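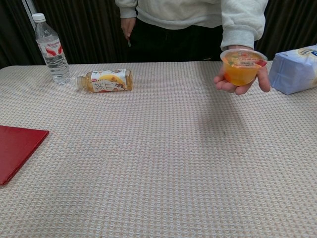 Fenstead Search and Rescue
Pre-Callout Checklist, with Comments
Revised in March by Azlan Tambunan, equipment and callout lead

Hello again, everyone, and thank you for your patience with the old list, which had more arrows and scribbles on it than items by the end. Please initial each line before the truck leaves the yard, and write "no" if the answer is no. A "no" never gets anyone in trouble with me!

1. Radios charged, and each one tested on the hill channel
Checked: yes
Comment: All fine at the truck. The one with the taped antenna still crackles if you stand by the shed, so walk out to the gate before you decide it's broken (I have sent it for repair twice now).

2. Headlamps, with one set of spare batteries per person
Checked: yes
Comment: Old batteries go in the coffee can, please, and not back in the pouch with the new ones.

3. Ropes looked over by hand, full length
Checked: yes, with one pulled
Comment: Rope 236 has a stiff, fuzzy spot near the middle. I have tagged it and hung it on the far hook. It may well be all right for tying down the tarp, but it doesn't go on a slope again.

4. Litter and wheel
Checked: no
Comment: One of the wheel pins is missing. We had it on the Stirnmont trail practice and I suspect it's lying in the gravel at the lower parking lot. A new one is on order from Zillero, and until it comes we carry the litter by hand, so plan on a bigger team for anything past the footbridge.

5. Water and snacks for team members and for the person we're looking for
Checked: yes
Comment: Small sealed things are best, the kind you can open with cold fingers. Check the dates while you're in there, and remember that somebody who has been out overnight should be looked at by the medic before being handed a feast.
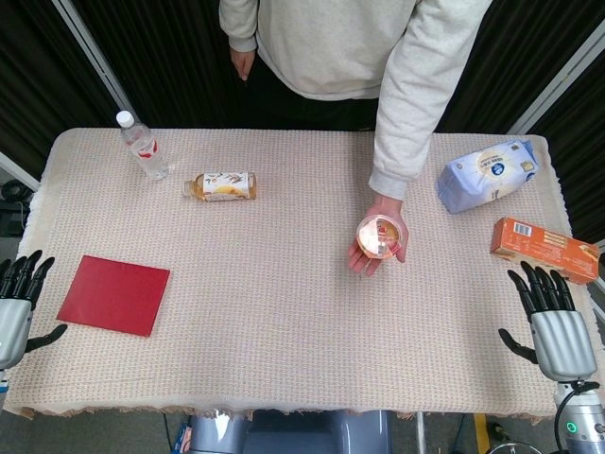

6. First aid bags sealed and signed
Checked: yes
Comment: If the seal is broken, go through the whole bag, even if you're sure you only took out a bandage.

7. Maps for the area, paper as well as phone
Checked: yes
Comment: The Pangaribuan ridge sheet is the new printing. The old one shows the shelter on the wrong side of the creek, and I would dearly love for all of those to go in the recycling. Anything above 900 meters needs the winter route marked too.

8. Truck fuel, tires and lights
Checked: yes, left rear tire a little low
Comment: Topped up before we locked the yard. Look at it again next time.

9. Sign-out sheet filled in, with a contact at home for each person
Checked: two names missing
Comment: You know who you are, my dears. Come find me before the next practice.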